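Faronstead Automation Newsletter – Cell Notes
March

Keeping the Sirnley teardown cell in tolerance

The Sirnley cell takes apart retired desktop towers and sorts the reusable parts. It has 2 arms on one extrusion table, and most of the lost time this winter came from three places: the part fixture, the fingertips and the cable dress. What follows is the routine we settled on after the last service, along with the settings that changed.

Table and datum

The table rails are the reference for everything else. We had been taking the datum from the tower case itself, which was a mistake, as sheet-metal cases of the same model differ enough at the rear edge to push the finger approach off. The datum now comes from two dowels set in the rail slots. The case is located against them and clamped from below.

Check the slot nuts with a torque wrench at the start of each shift. Two had backed off by the time we looked in February. A loose nut shows up as a slow drift in X that the arm log will not flag, because each arm still reports its joints as correct.

Fixture

The fixture is a 3D-printed base with pockets for the small parts. Print it flat, in one piece, and let it sit overnight before measuring. Ours shrank slightly across the long side, so the Kurley pocket file now carries a scale correction. Do not sand a tight pocket by hand. Reprint it. A sanded pocket lets the part rock when it is released, and the next pick then comes in at an angle.

We are on fixture revision 71. The revision number goes in the cell log whenever a fixture is swapped, with the initials of whoever swapped it.

Grippers and fingertips

Fingertips are treated as consumables. The previous rule was to change them when grip faults rose, and by that stage the linkage pins had usually taken some wear as well. The new interval is 196 hours of closed-loop running. At each change:

Remove both fingertips, even if only one looks worn.
Wipe the pins and check for side play. Any play you can feel is too much.
Fit the new tips and run the open-close cycle 113 times with no load.
Re-zero the finger gap against the gauge block, then run one slow approach over a scrap case before going back to normal speed.

Grip force for the drive carriers was cut. The carriers are plastic and the latch side flexes, so the old setting bent the latch inward and the release stroke failed. The lower force holds well enough on a straight pull. It does not hold if the wrist is tilted, and the tilt limit for that step has been tightened to match.

Cable dress

Both arms work over an open case, and their reach overlaps above it. The cables on the gripper arm need enough slack for a full wrist turn but must not hang lower than the fingers at any point in the program. Dress them in a high arc, tie at the upper joint only, and run the wrist through its full range by hand in teach mode. Watch the loop at the lowest point – it is nearly always the wrist connector that fouls first.

The interlock between the arms is a simple zone lock. One arm holds the zone and the other waits outside it. We tried splitting the zone front and back to save time and went back to a single zone after a near miss.

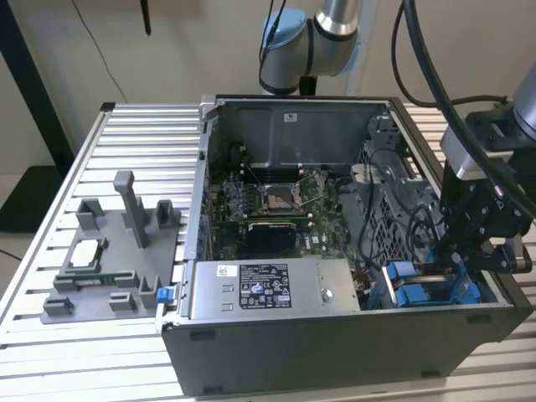
Didenko wrote in after reading a draft of these notes to argue that the fingertip interval is too long for drive carrier work, where the tips meet a hard plastic edge on every pick, and that hours are a poor measure anyway. A pick count by part type would be better, the message went on, even if it means a change to the log format.

We agree on the pick count. The controller already stores it per program, so the work is in the log template and in the reminder that goes to the shift screen. Until that is in place the hour figure stands, with an extra check of the tips halfway through for any cell running carriers full time.

Open items: a cover for the rail slots under the case, where dropped screws collect, and a second gauge block so the two arms can be zeroed without passing one back and forth.

Posted by the Cell Maintenance Desk | 2 comments | 9 shares

Contact the desk | © Faronstead Automation | Back to top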